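Search this journal Enter keyword Go

3.2 Drink containers and tray service in the ward study

Meals at the Flaltavham and Clavmont sites were served on trays, and staff recorded what came back after each meal. The record covered food, hot drinks and cold drinks on separate lines. Cold drinks were the hardest to record well. Cups were filled by hand to different levels, and a cup that came back half full could have started at almost any volume. In June both sites changed to sealed single bottles for water, while juice and milk stayed in cups. The analysis in this section uses only meals served after that change.
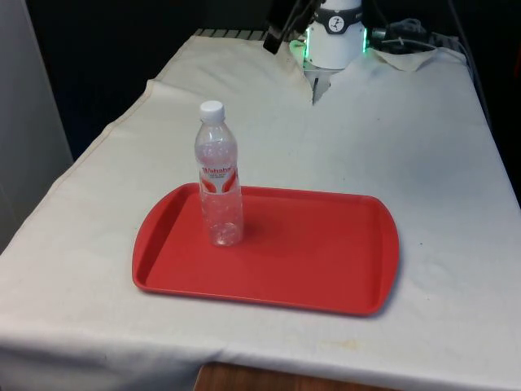
Figure 2. Bottled water on a serving tray.

Fluid intake at meals was worked out by subtracting the volume left from the volume served. Staff read the volume left by eye and marked it on the Baxter chart in quarters. Clear bottles made this simpler than opaque cups, as the side of the tray shows through the lower part of a bottle when little or nothing is left in it (Figure 2, where the red of the tray can be seen through the plastic). Labels were a problem at middle levels. A band around the middle of the bottle hides the water line, and readers tended to mark such bottles as half full. We kept these readings but gave them a wider error range in the model.

The final sample was 56 patients and 4000 tray records. Patients on thickened fluids were left out, as were those with a fluid limit set by their doctor. Mean intake from all drinks at meals was 700 ml per day at Flaltavham and 800 ml per day at Clavmont. The gap was mostly due to breakfast, when Clavmont offered a second hot drink. Intake at the evening meal was close to equal at the two sites.

Drinks taken between meals were not part of the tray record – these were noted by nursing staff on the bedside sheet and are treated in Section 3.3. Bottles that patients kept after the meal were entered as missing and followed up at the next round. Where no later reading was found, the record was dropped.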